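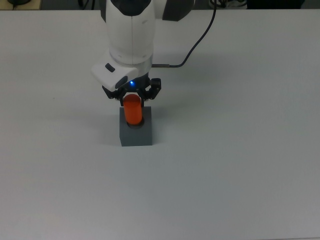
Good morning, everybody. I'm Ingeborg Ruchti, I run the assembly floor at Ilberg, and I get twenty minutes with you, so I'm going to talk fast. Wave at me if it's too fast.

(Leave the slide up. Wait for the back rows to sit down.)

So: a peg goes into a hole. That's the job. Orange peg, gray block, blue light on the wrist, and off you go. I've watched it more times than I can tell you and I still stop on my way to the coffee machine to watch it again!

Some background. We're 62 people at the Hidavdale plant. Eight of them used to spend most of a shift at the insertion benches, seating pins into housings by hand. If you've never done it, borrow a pin from me at the break and try. The first ten are fun. By late afternoon your thumb is talking to you, and you start leaning on the part to get it down, and that's when housings crack.

(Pass the two sample housings around, cracked one first. Get them back this time.)

We started with one arm in July. I'd love to say we had a plan. What we had was a bench, a power outlet and a lot of opinions. The first program took us 56 tries before I was willing to let anyone from upstairs see it. The peg came in a hair crooked and jammed at the rim, over and over. Tanner from the second shift fixed it — he's seated pins for years, and he told us we were pushing too soon. When he does it by hand he lets the pin touch the edge, feels for the slack, and only then goes down. So we taught the arm to do the same. Touch, feel, go down.

I want to stay on that for a minute.

Everyone thought of the arm as the thing with the skill. But the skill came off the bench. We'd had it in the building the whole time and never written a word of it down. After that we sat down with all eight and asked how they did it, and got notes on things like how to hold a housing that's warm from the molding machine, and which supplier's pins run fat. It came to 289 notes. We keep them in Zevitent, the same place we keep the work instructions, and people add to them between jobs.

(Next slide: shift plan, before and after. Don't read it out.)

What changed for people. The eight are all still with us. Three look after the arms now: loading, clearing jams, changing programs. Two moved to final inspection. The other three still seat pins by hand, on the small orders where setting up an arm would take longer than the job, and they rotate so it's never a full week of it.

What got harder, and please write this part down too. The benches used to be where people chatted. You sat across from somebody all day. Now you're walking between stations, and a couple of folks told me they missed the company. I hadn't thought about it at all. We moved two of the stations to face each other and it helped a bit. I'm still working on it, so if you've solved this, come find me.

Pay: the three on the arms went up a grade. We settled that before the first arm was bolted down, and I'd do it in that order again.

(If short on time, skip to questions.)

The thing I enjoy most is the requests. People walk up and say, could it do the caps? Could it do the awkward one on line four? Sometimes no. The awkward one is a definite no, the cable gets in the way. But they're asking, and they've already worked out half of it in their heads before they get to my desk.

Okay, questions. Tanner's in the third row and he'll take the ones about force settings.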